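Round woven placemats on a butcher-block table: do they protect the wood or make it worse?

Asked in Kitchen & Dining, 6 answers (showing best 3)

So I finally got a light butcher-block top for the breakfast table and I'm being a total baby about it. I bought one round wicker placemat to try out (the Ristico one, 20 bucks) and I love how it looks, but last week I lifted it up and there was a faint ring of little dents and crumbs under it! Is the weave pressing into the wood? Should I go back to cloth? The table gets used for everything, toast, fruit, kids' stuff, so it can't be anything too precious. I oiled it in October and haven't done it again.

Nuno Sequeira
Best answer, 1529 points

I've had wicker on mine for years and it's fine, but you have to pick it up. Crumbs go straight through the weave and then every time somebody leans on a plate they get ground in. That's your dents. Shake it over the sink at night and wipe the wood underneath with a barely damp cloth. Dry it right after. Also flip the mat over and feel for any stiff ends poking out, mine had two and I snipped them with nail scissors. For the oil, do another thin coat and leave the table bare overnight before the mat goes back. I use plain mineral oil from the drugstore (I tried the Louro stuff and it smelled like a candle shop).
Bowls I just set next to the mat, on the wood, no problem so far as long as the bottom is dry.

morningtoast1785

cork. get cork

pegandbasket

I'd keep the wicker, it looks so nice on light wood! You could stick a circle of thin felt under it, cut an inch smaller so it doesn't show. Mine slides a bit less now too. The one thing I would NOT put on it is a hot pan, the heat goes right through the gaps and I have a lovely white mark from a Morard skillet to prove it. Mat in the middle, toaster at the back, apple in its yellow basket up front, that's how I like it.
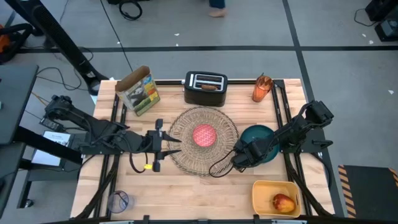 Wicker mat on the butcher block, teal bowl beside it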